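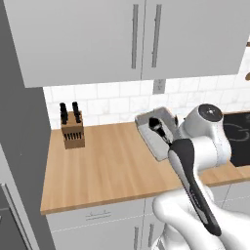 Chapter 5
Working Rules for Robots in Kitchens

What this chapter covers

A robot arm in a kitchen does work that people have always done by hand, in a room that was laid out for people. The counters are at the height of a person's elbow. The tools have handles made for fingers. Sharp things, hot things and food are kept within a short reach of each other. Rules written for a factory floor, where the arm stands inside a fence, do not carry over to this setting without changes.

In this chapter you will learn how a work area is marked out before an arm is switched on, how tools and food surfaces are sorted by risk, and how a task is tested in simulation before it is allowed on real equipment. You will also learn what has to be written down, and who signs it. Chapter 6 takes up the cleaning of grippers and joints in more detail.

Before you start, you should have read Chapter 3 on stopping distances. The terms "reach," "payload" and "protective stop" are used here without being defined again.

5.1 A case to begin with

The cooking school at Closturberg began using arms for simple counter tasks: moving utensils to and from a tray, stirring, wiping down. The first set of working rules was drafted by Meron Endale and ran to 2 pages. It said that the arm must be kept clear of people, that tools must be clean, and that any fault must be reported.

Each of those rules is correct. When Sorin Ivanov reviewed the draft, he found that none of them could be checked. "Clear of people" gave no distance. "Clean" did not say who had done the cleaning or when. "Reported" did not say to whom. Two operators could follow the draft in good faith and run the same task in quite different ways, and the logbook would not show it.

The second version replaced each general statement with something an inspector could look at and answer yes or no. The first rule became: "No person stands within 600 mm of the outer reach line while the arm is powered." The reach line was taped on the floor. The draft went through two more rounds in August and was adopted by the school under the name Plosance, after the training room where it was first used.

We will return to the Plosance rules several times. They are short, and they show most of the problems you will meet when you write rules of your own.

5.2 The counter as a work area

The work area is every place that any part of the arm, or anything the arm is holding, can reach. Students often leave out the second half of that definition. A long utensil held at one end adds its own length to the reach of the arm, and it sweeps a wide path when the wrist turns. The reach line must be drawn for the longest tool the arm will be given.

Next, list what stands inside the work area. On an ordinary kitchen counter the list may include a knife block, a cooktop, a wall outlet, cabinet handles and the tray or board being used for the task. Each item is placed in one of three groups:

Group A. Items the task needs. These stay where the task plan puts them.

Group B. Items the task does not need but which are fixed in place, such as a cooktop or an outlet. These are entered in the control software as areas to keep out of, and a cooktop must also be switched off at its isolator.

Group C. Items the task does not need and which can be moved. These are moved out of the work area before a real arm is powered.

A knife block is in Group C unless the task involves cutting. Where knives stand handle up, a passing link or tool can catch a handle and pull a blade out. A keep-out area in the software is not accepted as a substitute for taking the block away.

5.3 Simulation before hardware

Under the Plosance rules, every new task is run in a simulated kitchen first. The simulated room should include the Group B and Group C items even when they will be absent from the real one, so that close passes show up early. A task moves on to hardware when it has completed 5 runs in a row without contact outside the task plan. If the tool, the tray position or the gripper is changed, the count starts again at zero.

Simulation does not test everything. Grease on a handle, a tray that slides, and a loose cabinet door are all poorly modeled or not modeled at all. The first hardware run is therefore made at reduced speed, with an empty tray and with one person holding the stop button who has no other duty.

Key terms

Reach line: the floor marking that shows the outer limit of the work area, with the longest tool fitted.

Keep-out area: a volume entered in the control software that the arm and its tool may not enter.

Task plan: the written list of items, positions and movements approved for one task.

Discussion

Adanech Bogale, an instructor at Closturberg, proposed that Group C items could stay on the counter if the arm ran at reduced speed. Write a short reply for or against, using the definitions in Section 5.2.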